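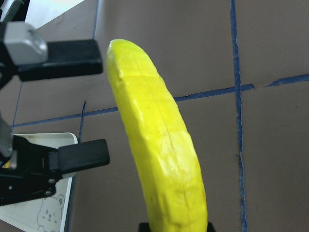 Artificial banana

An artificial banana (also fake banana, display banana, play banana) is a copy of the fruit made for looking at or handling and not for eating. Used in kitchens, shop windows, theater, classrooms, play kitchens. Among the most common single pieces of artificial fruit, along with the apple and the lemon.

Shape and surface

Most follow the real fruit closely enough to be known across a room. Curved body, thicker in the middle or toward one end, yellow all over. Past that they differ a lot. Cheaper ones have a blunt rounded tip where the stem should be. The peel may be smooth, or broken into flat planes and shallow grooves, which catch the light along the edges. A real banana has soft ridges running lengthwise; makers often sharpen these or add cross ridges the fruit never had. Faint seam lines down the length are usual on molded pieces, left where two halves of a mold met.

Color is nearly always a strong lemon yellow. Some have green brushed on at the ends, some a few brown specks. Heavily speckled ones exist but sell poorly - people read them as old fruit.

Materials

Wax was the early choice for table display. Good color, bad in warm rooms. Papier-mâché, painted plaster and carved wood were used too, wood mainly for toys. Later pieces are mostly plastic, hollow or foam filled. Knitted and felt bananas are a separate group and usualy homemade.

Weight is the usual complaint. A hollow banana rolls out of a bowl at the slightest knock, so some makers put sand or a metal slug in the thick end.

Display

Three common ways: loose in a bowl, in a bunch on a hook, or upright in a stand. Upright is the least natural and mostly seen in shops and on shelves where floor space is short. The stand is a low cup or ring, often dark so it drops out of sight. The curve makes the fruit lean, so the holder has to grip the lower end fairly tight.

Bunches are wired or glued at the top. Single bananas with a cut-off stem don't match up well with bunched ones and collectors keep them apart.

Makers

The Bergmann workshop made wax fruit for hotel dining rooms and later moved to plaster. Its catalog listed 62 fruits and vegetables, four of them bananas (green, yellow, ripe, half peeled). The half peeled one is scarce, the peel strips snapped off.

Plukberg sold boxed toy fruit for play kitchens. Banana in two pieces held with a peg, so a child could "cut" it. Pegs went missing and boxes with the full set are hard to find.

Wimier made only display fruit, angular style, sold singly. Early pieces unmarked. Later ones have a small W under the thick end, hidden when the piece is in a stand.

Collections

The largest collection with a printed list is at Druvanmont, put together by Auður Hviid over 40 years and opened to visitors in February of its last year in private hands. The list has 2,620 pieces of artificial fruit, of which 773 are bananas. Hviid sorted by curve first and material second, an order other collectors have found awkward but the list is still the one most cited.

Care

Dust sits in grooves. Dry soft brush for wax and plaster, damp cloth for plastic, no hot water on anything glued. Keep out of direct sun - yellow paint goes pale on the window side first, and turning the peice every few weeks only evens out the fading. Wax should not be stacked.

See also: Artificial fruit, Fruit bowl, Play food, Shop display

Last changed June 19, 2002

Shares 14
Comments (3)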